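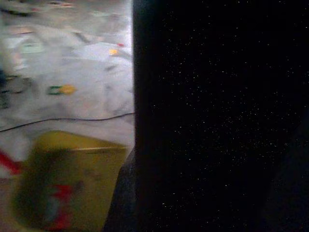 A table you have to clear before you can use it is just a shelf at a bad height, according to a comment left under my last post, and the same comment went on to say I should get everything into drawers and be done with it. I've thought about that a fair bit over the past week. I agree with the first half.

The work table is pale, a whitish grey, and anything with a bit of colour shows up on it straight away. Green, red, yellow, it all stands out. I used to think of that as a fault. The old desk was dark brown and could hide a week's worth of bits and pieces without looking any different, and I lost a lot of things on it that were sitting in plain view.

I bought this one second-hand in Garham last May for $44. It was a Fesholm, the long model at 173 cm, and the seller had already taken the legs off, so it went in the back of the wagon with the seats down and the boot tied shut. One leg had a stripped thread. I drove around to Bakalis for a longer bolt and they had one in the odds and ends tray. It's held since then, although I don't lean on that corner.

The table lives in the back room under the window. In theory it's for repairs, wrapping presents, the paperwork and whatever craft project is on the go. In practice it collects what comes out of pockets and bags. Buttons, pegs, the plugs for the paddling pool, pen lids, pieces from board games, a key that doesn't fit anything we own. There was a hose washer on it for most of spring.

So, drawers. I tried a drawer unit on the old desk and what I ended up with was the same mess in the dark. I'd open the second drawer looking for the tape and find three rolls of it, all started. For this table I've gone with trays and open boxes instead. They can be pulled out, tipped over and sorted with the light coming in, and they go back on the shelf underneath when I need the whole top.

The boxes are Gisari ones, the shallow sort, $51 for a set with lids. I don't use the lids. They went in the cupboard with the baking trays and I've since used one to carry seedlings. The boxes stack well enough but they slide if you load them unevenly, and I've put a strip of the grippy drawer liner between them. If I were doing it again I'd buy the next size up for the sewing things, as the scissors don't lie flat.

What I do now is a clear once a week after tea. Everything gets pushed to the left-hand end of the table and I work through it from there. It takes as long as the kettle takes plus a bit more. Game pieces go in one box straight off and get matched to their games later on. Sewing bits have their own box. Hardware goes in a jar, and the jar goes out to the shed when it's full. Paper I deal with standing up, otherwise I start reading it.

Then there's the leftover pile, which is the real job. I don't mean rubbish, I mean things that might belong to something. I used to keep all of it. Now it goes in a margarine tub and the tub gets emptied at the start of each school term, unless anyone has come looking. So far the only thing rescued from it has been a small wheel off the dishwasher rack, and I was glad to have that.

Wiping down is the last step. The top marks easily. Newsprint comes off with a damp cloth, felt pen needs a dab of metho, and there's a ring from a paint tin near the back edge that isn't coming off with anything. I've tried bicarb and I've tried one of those white sponges, which left a dull patch next to the ring. I've stopped there. A mat would cover it but I'd only be putting something else on the table.

To go back to the comment – I don't think the table has to be bare to be useful. If I've got the sewing machine out for a hem, it can stay out until the hem's done, and the same goes for a half-finished jigsaw. It's the drift of small stuff around the edges that stops me sitting down, and the boxes have mostly fixed that.

Still to do: a hook for the extension lead, which is lying on the floor where the chair catches it, and a better lamp. The one I have clamps to the window sill and droops by the end of the evening. I've also got a leg to look at, since the longer bolt has started to squeak. I'll get to Bakalis for a washer before the weekend, if the one from the hose doesn't fit.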